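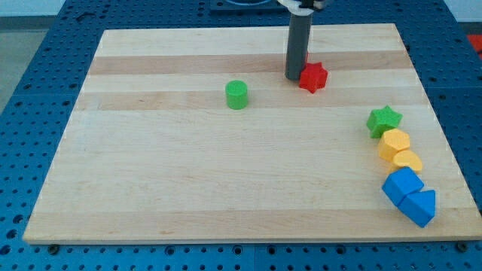 # Pushing blocks, one try at a time

A maple board on a blue bench, seven plastic blocks and one grey rod: most of the working day at Skallel is spent on these. The firm has two rooms above a tyre depot, and the larger one holds the robot. Its job this summer is to learn how to push a block from one spot to another when somebody tells it to in ordinary words. "Move the red star next to the green cylinder" is a typical request.

To get there, it needs examples. A person holds a small controller, watches the board and moves the arm by hand, so to speak, while the computer records the position of the rod and the view from a camera. Each try is saved with a sentence saying what was done. By the first week of June 2023 the team had 626 of these, and 425 had been passed as fit for training.

The rest were put aside for dull reasons. Sometimes the operator changed their mind halfway, so the movement no longer matched the words. Sometimes the sentence was typed wrongly, with a cube where there should have been a cylinder. A fair number were simply too slow, with long pauses while the person worked out which way to go round.

## Harder than it looks

Pushing is awkward. A rod touches a block at one small point, and unless that point is in line with the middle of the block, the block turns as it moves. The cylinder goes off to one side. The stars catch the rod between two of their points, and new operators like this until they need to let go and find the star coming along too.

Blocks that end up touching are the worst case. Asking for the yellow hexagon alone when it rests against its neighbour means coming in from the open side, or easing the two apart first. The operators are told to leave such clusters alone between tries. If the board were tidied every time, the system would only ever learn about tidy boards.

So the blocks are left where the last push put them, and the next request is chosen from what is there. Only when one gets too near an edge does somebody reach in and bring it back, with the arm stopped.

## A shift at the bench

A session lasts 155 minutes, with breaks, and two people swap between driving and writing. The one writing doesn't always use the same phrase. "Slide", "nudge", "shift" and "bring" all turn up in the files, along with "put the blue triangle by the blue cube" and vaguer things such as "separate the yellow ones". An early batch used a fixed list of nine sentences, and the system did well on those nine and badly on anything else.

Habits creep in all the same. One operator nearly always went round a block clockwise. Another avoided the front left of the board, where the reach felt uncomfortable, and for a while there were hardly any examples ending there. Skallel now keeps a simple map of where pushes start and finish, and asks for more wherever it looks thin.

The software that stores the tries is called Vosard, written in-house and not much loved. It plays each one back at double speed so that a second person can mark it good or bad. Reviewing is tiring and most people stop after an hour – the mistakes they miss tend to come late in the day.

## What comes next

The first trained version ran in May. It could usually find the right block and push it the right way, but it was poor at stopping, and would carry on past the target and then come back for another go. The team put this down to the examples, where operators often let go of the controller a moment before the recording ended. They have since been asked to lift off cleanly and wait.

A second bench is planned for December, with the same board and blocks but different lighting. Until then the work goes on at the one bench, with the green cylinder a popular choice of target and the sentences still typed by hand.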